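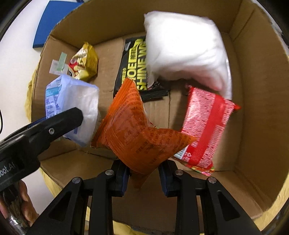

Snack box, top view, white bag at the back

From: Polyxeni Gkikas
To: Kendgate walkers list
Date: March 3, 2024
Subject: Re: [kendgate-walkers] July overnight - food and the hut

Hi all, quick one, typing this between laundry loads so forgive the spelling.

Stamatia, answers to yours below, then a few other bits.

> Stamatia Lazaridis wrote:
>
> Couple of questions before I put my name down for July. Is the
> hut at Noltlow definitely ours for both nights or are we sharing
> again? Last year the other party cooked fish at five in the
> morning and I have not forgotten it. Also are we doing the shared
> food box or does everybody bring their own? I like the box but I
> carried most of it up the hill. And is it still the long way
> round by Bakov on the second day? My knee would like to know.
>
> Stamatia

Hut - yes, ours, 2 nights. I have it in writing this time. Deposit is $40 and I've already paid it, so no rush, settle up with me at the trailhead. Cash is easiest.

Food box - yes to a box but split up before we leave the parking lot. Everyone takes a share in their own pack. Dinners are the only shared meal. Breakfast and snacks you sort out yourselves, put extras in the box if you want to. Please no glass jars. Please no more lentils, we still have lentils from the last trip and the trip before.

Things that went well last time: crackers, hard cheese, the orange drink powder, anything salty after the climb. Things that didnt: bananas.

Bakov - I'd like to keep the long way in but there's a cutoff at the Karras bridge that gets you back to the hut by lunch. Mostly shade, one steep bit with steps. Anyone who wants the short day can peel off there. Needs at least two people going together, I won't have someone doing it alone. Stamatia if you do the short one I'm sure you'll have company, I'm tempted myself.

Water - the tap outside the hut was off in the fall and I don't know if it's been fixed. Calling the warden this week. Plan on carrying enough for the first evening whatever he tells me. The stream is fine if you filter it. Two of the filters in the club closet are clogged, take one of the newer ones with the blue cap.

Boots - if you bought new ones over the winter wear them now. Not in June. Now. Round the block, to the store, whatever. I ran out of blister tape by Saturday noon last year and it was all going on the same pair of feet (you know who you are).

Cars - the lot at the bottom is small. We need to share rides from Kendgate, leaving at 7 from the usual corner by the bakery. Tell me if you can drive and how many seats. I can take three plus bags, no dogs in mine sorry, the seat covers never recovered.

Sleeping spots - 20 bunks, first come. The ones by the stove are too hot and the ones by the door are freezing so pick your poison. Bring a liner, the blankets are scratchy.

Reply to me and not the whole list with yes/no/maybe, otherwise we get thirty emails saying "me too". Questions to the list are fine.

Also whoever has the big map, can I get it back? It was in a green tube.

Got to go, dryer's done
Polyxeni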